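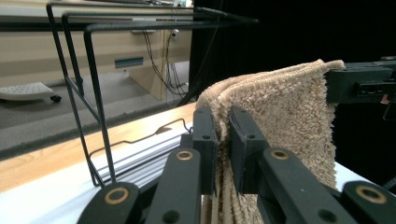
Towels That Still Dry Things
Laundry & Linens | Updated 15 October 2026

Most towels are ruined by kindness. We buy them soft, want them softer, and pour in fabric softener until they push water around your back like a squeegee. If yours have reached that stage, put the softener bottle away for good, or give it to somebody you don't like.

Stripping the buildup

Run the towels through a hot wash with one cup of plain white vinegar and no detergent. Then run them again with half a cup of baking soda. Don't put both in together unless you miss your fifth-grade volcano. Check the care label first, and keep vinegar away from bleach, always.

New towels need a wash before first use too. My Ollavside bath sheets shed enough lint on the first go to knit a second, smaller bath sheet. Wash dark ones alone two or three times, whatever the label promises.

Loading the machine

A towel needs room to move. Fill the drum no more than two-thirds, and use half the detergent you think you need. The line on the cap was drawn by someone who sells detergent.

Before drying, take each towel by the corners and give it a few hard snaps. This stands the loops back up and saves a little dryer time. Medium heat is plenty. High heat gets you a towel you could sand a door with.

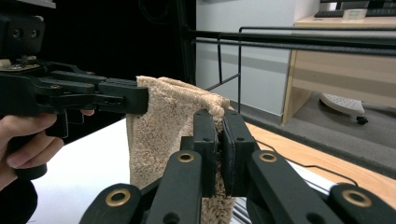
Folding is a matter of which shelf you have. For a deep one, fold in thirds the long way, then in half, then in half again, and put the rounded edge facing out. For a shallow one, roll. I held out against rolling for years on the grounds that it belonged in hotels, then moved into the place on Carnegie with a linen closet the depth of a cereal box.

Put clean towels at the bottom of the stack and take from the top. Otherwise the same 2 get used all year and the rest grow old in the dark.

Snags and smells

Pulled loop: snip it level with small scissors. Don't tug. Terry is woven, so a cut loop won't run the way a sweater does.

Musty smell: it sat wet in the washer. Wash again, hot, and dry it all the way through. Spreading towels on a bar works better than a hook, where the folds stay damp until January.

Retired towels make good rags. Cut off the hems first, as they leave streaks on glass.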